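4.2 The approach road

I have driven the Clasden road more times than I care to admit, and for the first year or so I would have told you there was nothing much on it. A road, a pavement, some grass, a hedge. It was only when I started asking people in the Dralero survey to tell me how they knew they were "nearly in town" that I began to look at it properly, and this section is mostly about what they taught me.

A quick reminder of how the answers were gathered. We had 285 replies to the long form and a further 40 people agreed to sit down with me for a chat (usually with a map on the table and a mug on top of the map). I asked everyone the same opening question: when you come in by car, where does the town begin for you? I didn't offer any choices. The official boundary sign sits well out in the fields by the Chisholm turning, and hardly any of the people I spoke to brought it up. What they talked about was edges. They talked about the place where one side of the road stops being fields and starts being somebody's front lawn, and about the point where the lamp posts begin to come along one after another.

The stretch in Figure 3 came up a lot. On the left there is a big white building with steep reddish-brown roofs, set back behind its lawn, and on the right there is a long hedge with tall trees. So you get two quite different sides to the same bit of road, and I think that difference does a good deal of work. One woman told me she only ever looked left there. "The hedge is just a wall to me," she said, "but the big house tells me I'm home." Another chap, who walks it most mornings, felt the opposite and gave me a good ten minutes on the hedge!
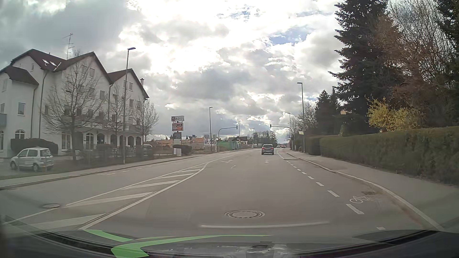 Figure 3. The approach road, looking ahead along the lane, with the white gabled building on the left and the hedge on the right.

I had expected people to pick out a single landmark, because that is how a lot of the older writing on arrival treats the matter: a spire, a bridge, a water tower, and there you are. My lot were much vaguer and, to my mind, much more interesting. They'd start with one thing and slide off it. The roofs would lead to the trees on the lawn, the trees to how bare they look in November, and then we'd be on to the time of year and whether the road feels longer in winter (most thought it did, and so do I). Ghislain Girard, who coded the interviews with me, wanted to split these answers up into separate categories, "building", "planting", "season" and so on. We tried it for a few weeks and it made a mess of them. In the end we kept each answer whole and tagged it with everything it touched, so the totals in the Pludura tables add up to more than the number of people.

Height matters too, and I hadn't thought about it at all before we began. In 47 of the long forms the writer mentioned something you have to look up for: gables, chimneys, treetops, street lamps, an aerial on a roof. That surprised me in people who were meant to be watching the road. My guess is that it has to do with the openness of the sky on this side of town. With the lawn on one hand keeping the building at a distance, there's a wide gap overhead, and anything tall stands out against it. I can't prove that from a questionnaire, obviously, and I'd love to see somebody test it on a road with buildings close up on both sides.

Parked cars were the other surprise. I'd rather hoped to leave traffic out of this section, but several people used parked cars as a sign of arrival. Out by the Chisholm turning everything is on the move; further in, cars are standing still beside buildings, and that says people live or work here. A delivery driver put it to me very plainly: "Once they're parked, I slow down." Ghislain and I added a tag for it halfway through and had to go back over the first batch of forms, which was a dull afternoon but worth doing.

Where the two sides of a road disagree, then, we took the side the person named first as the one they were going by. I'll come back to the ones who named neither in 4.3, when we get down as far as the roundabout.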